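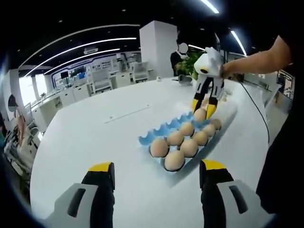 A light blue egg carton on a white table. Clean cartons are wanted in Cluncombe again this year.

Cluncombe egg share starts its new season with a longer list and a plea for cartons

If you have ever come down Masson Lane early in the morning and wondered why there is a line of people outside the old feed store, chatting away with shopping bags over their arms, the answer is eggs. The Cluncombe Egg Share has been running for 4 years now, and the people behind it have let us know that sign-up for the coming season is open, that there is room for more households than before, and that they would dearly love it if everyone would look in the cupboard under the sink and bring back whatever cartons are hiding there.

For those who are new to town, the idea is an easy one. A number of families around Cluncombe keep hens, mostly in back yards and on the small plots out toward the Otum road, and hens have a way of laying far more than one family can eat in spring and then almost nothing in the dark weeks. The share gathers up the extra, sorts it, and passes it on to neighbors who have signed up for a half dozen or a dozen. Members pay a small amount at the start of the season, and the money goes back to the keepers for feed and bedding. Anything left at the end of the morning is taken over to the lunch club at the Masson Hall, where it generally becomes egg salad before anybody has had time to take their coat off.

Marietjie Naidoo started the whole thing with her own hens and a folding table at the end of her driveway. She had moved into a house with a coop already standing in the garden, and she felt it would be a shame to leave it empty. "I thought I would get three hens," she told us over a very good slice of lemon cake. "Then the lady at the farm said one of them had a sister, and I'm afraid I am weak about that sort of thing. By the summer I was leaving eggs on people's porches and running away."

There are 17 households keeping hens for the share this year, which is the most there have ever been. Some of them have been in since the driveway days, and others have joined over the winter after coming to one of the open evenings at the hall. Two are families with quite young children, and Marietjie is particularly pleased about that. She says children make excellent hen keepers, so long as somebody else is in charge of the latch on the gate.

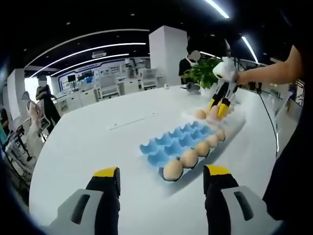 Sorting is the part of the job that takes the longest, and it is also the part that the regulars seem to like best. The eggs come in at all sorts of sizes and in every shade from chalk white to a deep brown, and there is a good deal of friendly discussion about which ones belong in the large boxes and which in the medium. Anything with a crack is put to one side for the sorters to take home. Eggs that are a bit grubby are brushed with a dry cloth, and the keepers are asked, very politely, to change their nest boxes a little more often in wet weather so there is less brushing to do. A pot of coffee goes around, somebody has always baked, and newcomers are told on their first morning to hold the egg up near the ear and tap it gently with a fingernail, which may or may not tell you anything but does make you feel like an expert.

And so to cartons. The share went through 500 of them last season, and while a good many came back, a good many did not. New ones have to be bought in and the price has crept up, so each carton that finds its way home again saves money that could go toward feed. Pulp cartons are fine as long as they are dry and clean, and foam or plastic ones are welcome too. They don't have to match, and nobody minds a supermarket name on the lid. What the sorters can't use are cartons that have gotten damp or stained, or ones that have had a broken egg in them. Those can go on the compost heap if they are the paper kind, torn up small.

You can leave cartons in the big bin by the side door of the feed store at any time of day. There is a second bin inside the front entrance at Jelteck, out by the traffic circle, where the staff have been kind enough to give up a corner of the lobby. A few people at Jelteck are members of the share themselves, and their boxes are delivered to the front desk so they can carry them home after work. If your own workplace would like to do something similar, Marietjie would be glad to talk it over. She needs one person who will be responsible for handing out the boxes and a cool spot to keep them in, away from the radiator.

There are a few changes to how things will run. Pickup used to be open for an hour, and that led to a bit of a crush in the doorway, with everyone arriving in the first ten minutes and then standing about. From this season it will be open for 2 hours, and members can come at any point during that time without worrying that the good ones will have gone. Boxes will be made up in advance with the name on the lid. If you can't come, you can send a neighbor, but please let the share know who to expect. Last year a box went home with the wrong Mrs. Miller, and although both ladies were very gracious about it, one of them had been planning a quiche.

The other change is for people who would like to go on the list but find the season payment hard to manage all at once. It can now be split into monthly amounts, and there is a small fund, built up from the cake sale in the fall, that can cover the cost entirely. You don't have to fill in a form or explain anything. Just have a word with Marietjie or drop a note through the feed store door, and it will be kept private.

Keepers have had a hard winter of it, what with the frozen water and the short days, and several of them have hens that have only just finished their molt and are looking rather sorry for themselves. Laying is slow at the moment, as it always is in January, and the first boxes of the season may well be half dozens all around. Members are asked to be patient. By April the hens will have more than made up for it, and there will be the usual appeals to please, please take a second box, along with the recipe cards for custard and sponge cake that are handed out whenever things get out of hand. (The custard is very good. The frittata with leftover potatoes is even better, and we have been promised that card again.)

Anyone thinking about keeping a few hens of their own is welcome to come along and talk to the keepers before buying anything. They will tell you all sorts of useful things — how much space you need, what a fox can and can't climb, why you should never buy the pretty coop with the little painted shutters — and several of them are happy to show visitors around. There is a box of secondhand drinkers and feeders at the feed store that new keepers can borrow from, and a shared book on hen health that has been dropped in the mud at least once but is still perfectly readable. It is also worth checking with your landlord, if you have one, and having a friendly chat over the fence with whoever lives next door. A few fresh eggs tend to help with that conversation.

Helpers are wanted too, mainly for sorting and for driving. The drivers do a loop out along the Otum road and back through the top end of town, collecting from keepers who can't bring their eggs in. It takes less than an hour, and you need a car with a flat place in the back and a gentle way with speed bumps. If early mornings don't suit you, there is always some writing of labels to be done, and that can be done at home in front of the television.

Sign-up sheets are on the counter at the feed store and on the noticeboard at the Masson Hall. Existing members keep their place but do need to put their names down again, so please don't assume you will be carried over. The list stays open until it is full. Questions can be left for Marietjie Naidoo at the feed store, and she will call you back, most likely in the evening once the hens are shut in.

Posted Jan 24, 2025, in Cluncombe Community News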